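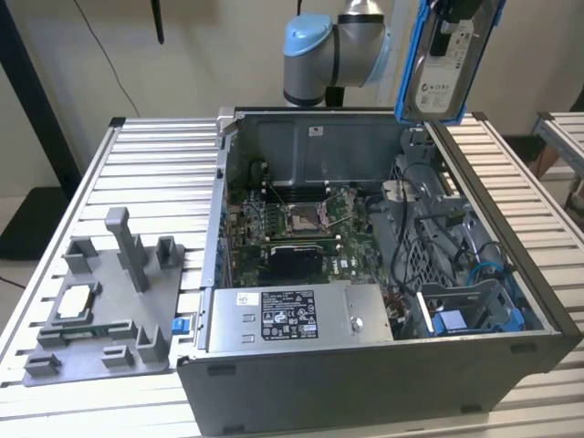
1. Status of the transfer work

Progress report to the Arrieta Fund, second reporting period
Prepared by Donal Heffernan, Stillanby Sound Archive
July 4, 2024

The grant covers the transfer, cataloging and rights clearance of the Karlow Records master tapes. The collection consists of 217 quarter-inch reels, most of them recorded at the label's own studio, plus the session paperwork that came with them. At the end of this period 211 reels have been transferred at 24-bit, 96 kHz. The remaining six are on hold for the reasons given in section 2.

Each transfer was made flat, with no noise reduction or equalization beyond the playback curve for the reel. Azimuth was set by ear and checked on a phase meter at the head of each reel, then again at every splice where the tone changed. Where a reel carried alignment tones, these were kept in the file. Edited listening copies are stored separately and are not part of the preservation set.

2. Reels on hold

Four reels show binder breakdown and shed oxide on the first pass. They need to be baked before any further playback. The incubator we normally use was out of service for part of the period and has been recalibrated; a test bake on blank stock of the same type gave a clean result.

Two reels are acetate tape with warped edges and several failed splices. They have been rewound at low tension onto new hubs and will rest until October. We do not propose to speed this up.

3. Catalog

Track-level records have been entered for all transferred reels. Titles follow the label's release sheets where these exist. Where a reel holds alternate takes, the take number is copied from the box, and slates heard on the tape are logged in the notes field if they disagree with the box. The disagreements are more common than expected on the later sessions, apparently from boxes being reused.

Personnel credits are the weakest part of the catalog. The session sheets name the leader and the arranger in most cases but list the rhythm section only by instrument. We have left those fields blank and have not filled them from the printed sleeves, several of which credit players who had left the house band by then.

4. Rights clearance

Karlow's own artist contracts have been scanned and indexed. The open question is the Bakska catalog, a group of dance band sides that Karlow pressed under license. The license letter covers manufacture and sale on disc and says nothing about later formats. Until the successor to Bakska replies, those sides will be kept out of the public release and made available in the reading room only.

Publishing is a separate matter and is largely settled. Claims have been matched for all but five compositions, and the five are marked as unresolved in the catalog.

5. Public release

The first set of recordings is ready for the listening site. It consists of 200 tracks, chosen to cover each year of the label's activity and every artist with a cleared contract. Loudness has been matched across the set, with no limiting. Two vocal sides run noticeably sharp on tape and on the original single, and we have left the pitch alone - a note on each track page says so.

The site accepts searches by artist, title, matrix number and session date. Searching by instrument was in the original proposal and has been postponed until the credits improve.

6. Budget and schedule

Spending is within the approved lines. Tape supplies came in under the estimate, mainly hubs and leader, and we ask to move the balance to storage without changing the total. Staff hours are on plan for transfer and over plan for cataloging.

Work for the next period:
- bake and transfer the four shedding reels
- inspect the two acetate reels in October
- second letter to the Bakska successor
- checksum audit of the full preservation set against the offsite copy
- release of the first set

A revised schedule is attached as a separate sheet, along with the reel-by-reel transfer log.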